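Open day at Malladach: the bin-picking lab, notes from the afternoon 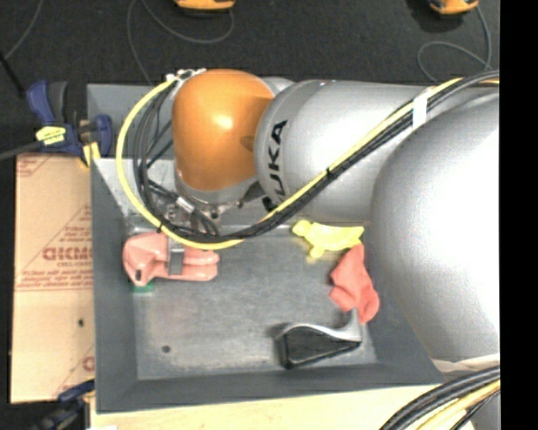 The KUKA over its bin in the Malladach lab, pink gripper down at the left end, yellow turtle still to go.

Typed up quick before I forget it all. Malladach open day, March 17, 2019, robotics building, ground floor and then up the back stairs for the hall. Free entry, name sticker, map of the site that had the car park in the wrong place. Went in by the goods door like half the other visitors.

Main thing I came for was the bin-picking demo. Worth the trip. Big arm, grey metal bin, odd things in the bin, arm tries to pick them up. Sounds like nothing. Stood there 30 minutes.

Ynyr Vaughan ran it. Quiet talker, had to get close. He's been on the project since last August and before that did packing lines for a bakery, so he has opinions about conveyors. The group is small, 7 people if you count the two who are mostly upstairs writing.

What they're after: a robot that can pick up stuff it hasn't met before. Not neat boxes in rows. Toys, clothes, bits of whatever. So the bin had a toy turtle, a crumpled red cloth thing (sock? looked like one), something black and silver that I never got a proper name for, and a little green object right down by the gripper. Soft next to hard on purpose, Ynyr said. Cloth is the worst. It has no shape until you've got hold of it and then it has a different one.

The gripper is pink. Salmon pink really, two rounded fingers side by side on a blocky body. They call it Mulano in the lab, and the software that picks the grasp is Rostard. I asked who Rostard was. A street, apparently, where someone used to live.

Some notes on how it goes, as far as I followed:

The system looks at the bin and makes a guess at where to close the fingers. Arm goes down. Fingers close. Up again, and it checks if it's holding anything. If yes, it lets go somewhere else in the bin and starts over. If no, same but sulkier. Every go gets saved, good or bad. The bad ones are as much use as the good, he said that twice. They'd logged 492 that week, which he thought was poor, they'd lost a morning to a software update.

While I was there it got the turtle first time. Then dropped it. Then got it by the flipper, which got a small cheer. The red cloth took 3 goes, and on the last one it came up dangling by a corner and a boy next to me shouted "it's got it" before the robot had decided.

Slower than I thought it would be. Asked about that. It can go a lot faster, they keep it slow when there are visitors and most of the time when there arent too. A grasp that fails slowly is easier to learn from, and it's kinder to the fingers.

Liked how much of it is plain workshop stuff. Bar clamp on the corner of the bin, blue one, same sort as I've got in the garage. Printed cardboard down one side. Cables strapped along the arm with ties and a bit of white tape, a fat yellow one looping right round the orange wrist joint. I asked about the cables as that's my line of work (control panels, twenty years). He said cable routing has eaten more of his time than the clever part. Every time the wrist turns, something wants to pull or snag, so you leave a loop, and then the loop is in the way. Same on any machine I've worked on. We had a good moan.

The scratches on the bin floor are from fingers going too low, early on. They've set a floor limit now.

Questions from the others, the ones I caught. Does it get tired: no, but the motors warm up. Could it do the recyling: people are trying, wet stuff is a problem. How much did it cost: a smile and no answer. What happens if you put your hand in: it stops, please don't.

Upstairs was Tsao, the other project, warehouse trolleys that follow a person about. Only got ten minutes there. One followed me to the tea table, fine, then lost me when a woman in the same colour coat walked past. The talk that went with it was full so I read the posters instead. Text too small, good graphs.

Tea was decent, cake gone by three.

Practical bits if you're going next time. Park at the north side and walk round. Bin demo gets busy after lunch, go early and stand at the left where you can see the fingers. Stairs are steep but there's a lift past the toilets, badly signed. Kids welcome, ear defenders not needed, it's a quieter machine than you'd think. Ask at the desk to go on the list and they email you the next date. I put my name down.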